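Sorting loose push buttons on a workbench – trays or a divided box?

Posted by climent_bench, 15/07/2025

I have a small bench at home where I put together control boxes, mostly for garage doors and a friend's pottery kiln. Over time I've ended up with a lot of mushroom-head push buttons in different colors, plus switches and lamps. They roll around and end up on the floor. I'm thinking of either flat plastic trays or one of those boxes with small compartments. The bench top is bare plywood right now and it's 1,000 mm wide. What do people use? I'd also like to know if it's worth covering the top with something.

pirnen_parts
Divided box. Got mine years ago, still fine.

Leitão213
I went the other way and I'd take trays over a box for anything with a big head on it. Mushroom buttons don't fit well in small compartments once they are on a base, and you end up leaving the lid open anyway. Flat trays with a raised rim let you see everything and the rim stops parts from rolling off.

Use two colors and give each one a meaning. I keep parts I haven't checked in blue and checked parts in red. It doesn't matter which way around you do it as long as you don't change it later. Stand the buttons up along the back of the tray so the front half stays clear for your hands.

Cover the top, yes. Felt is good for this. Trays don't slide much on it and a dropped screw stays where it lands. Get gray or another plain color – black screws vanish on dark felt. Glue it only at the edges so you can replace it. The drawback is that it holds wire clippings, so vacuum it now and then. 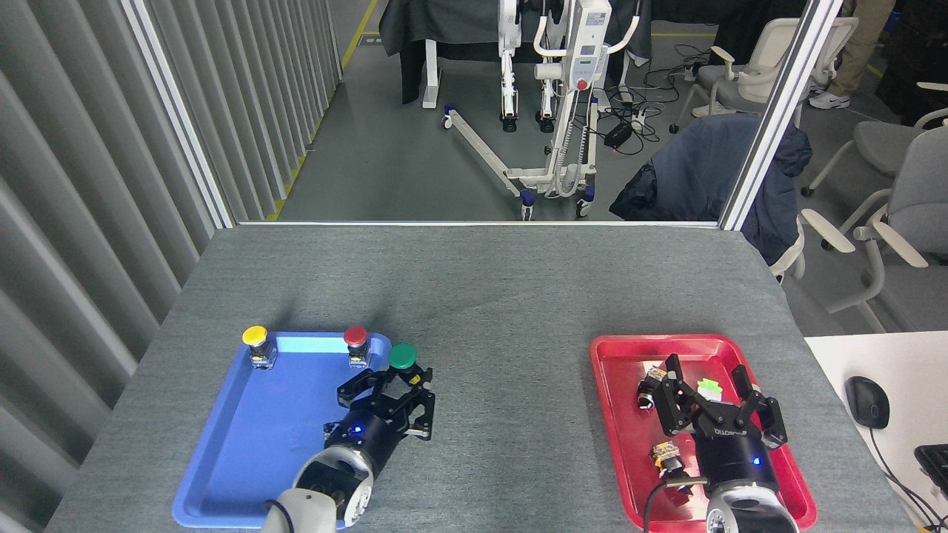

Blue tray on the left with yellow, red and green buttons, red tray on the right, gray felt underneath.

Dumum
Agree on the felt, but don't solder on it. I burned a hole in mine in March and now keep a silicone mat for the iron. For trays, measure your bench depth first. Mine is 571 mm deep and 300 mm trays leave me enough space in front to work.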